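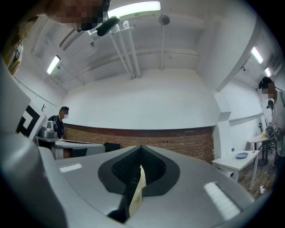 Shagufta Farooqui wrote back within the hour to ask whether the boiler was losing pressure overnight or only when the heating was on, and whether I'd looked at the little copper pipe that pokes out through the outside wall. Fair questions! I hadn't done either, so off I went with a torch in my dressing gown.

Ticket 2945, my updates, all in one place now because the Fomeo app kept splitting them up.

The problem as first reported: combi boiler (a Fitach, it came with the house) dropping from 1.5 bar to nearly nothing and then locking out. No hot water, radiators stone cold, and a code on the display that the manual says means low pressure. Well, yes, I could see that from the gauge. I top it up with the filling loop, it behaves beautifully for a bit, then down it goes again.

First update. Did the overnight test as asked. Filled to 1.5 with everything cold, heating off, went to bed. Came down at 6.40 and it had hardly moved, so I was feeling quite smug. Then I put the heating on and the needle went right up, nearly to the red, and a while later I could hear dripping outside the kitchen window. So the copper pipe does drip, and it drips when the system's hot. I put an old ice cream tub under it and there was a good inch of water in there by lunch.

Second update. Shagufta said that sounded like the expansion vessel having lost its air, or possibly the pressure relief valve not closing properly once it had opened, or (lucky me) both. She asked for the model number off the plate underneath, which you can only read lying on your back with your head in the cupboard. I'd put down 1512 on the form. My husband says it's 1572. It's 1512, I went back and looked twice, please leave it as it is.

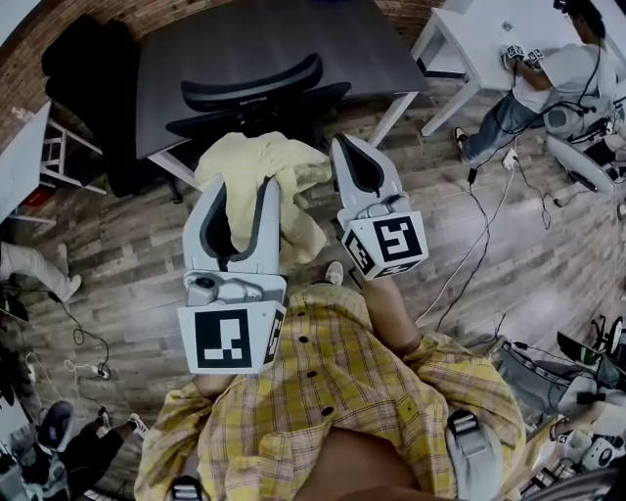
Third update, sorry, this one's long. The engineer from Sandhu came in the afternoon slot, very nice, shoes off at the door without being asked. He put a gauge on the expansion vessel and there was next to no air in it at all. He drained the boiler down, pumped the vessel back up and refilled, then we both stood there watching the needle while the heating warmed up. It rose a tiny bit and stopped. Lovely! But the pipe outside was still giving the odd drip, so he reckons the relief valve has got some grit in it and wants changing. He didn't have one on the van. He's quoted £110 for the part and fitting, and I've said yes.

While he was here he also bled the upstairs radiators (the back bedroom one hissed for ages) and showed me that I hadn't been closing the filling loop all the way. There are two taps and I'd only been doing the one. That'll have been letting mains water creep in, so some of this may be my own fault, I suppose.

Fourth update. Pressure this morning was 1.4, which he said is fine. Hot water's fine too. Tub still collecting a dribble.

Could somebody please chase Kakier about the valve? The tracking page has said "preparing" ever since it was ordered and I'd like it in before the end of August, as we're away after that. Mornings are best for the visit. Please keep this ticket open until it's been fitted, the last one got closed while I was still typing.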